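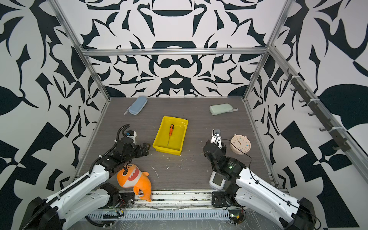
Stiris Two-Arm Bench: demonstrations at the Follard showroom

The Stiris bench is a pair of small robot arms on a shared front rail, set inside an aluminum extrusion enclosure. Each arm has a gripper and its own wrist camera. Follard carries the bench and demonstrates it at its showroom by appointment.

A visit takes one morning. Staff go over the controls first, then run the arms on ordinary household items: pencil cases, an alarm clock, a plush toy, a screwdriver, a yellow plastic tray. Visitors can take the controls afterward. Groups are limited to 4 people per bench.

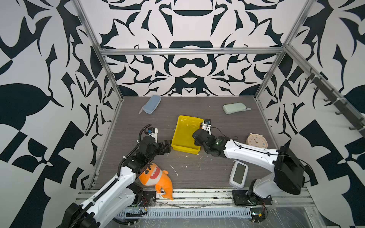

You may bring your own parts to try. They should be dry, free of loose coatings and no heavier than 200 grams. Please send measurements ahead of time so the grippers can be set to suit. Long hair must be tied back and sleeves kept clear of the cable carriers.

The open day in February filled early, and further dates will be added. To book, quote catalogue number 1358. The booking fee is credited toward any order over $4000. Delivery and setup are quoted separately, and the colour of the wall panels can be chosen when you order.

Related items
Zieliński gripper finger set
Lollalach wrist camera mount
Stiris front rail, spare
Cable duct and covers

Last updated: 2025-05-09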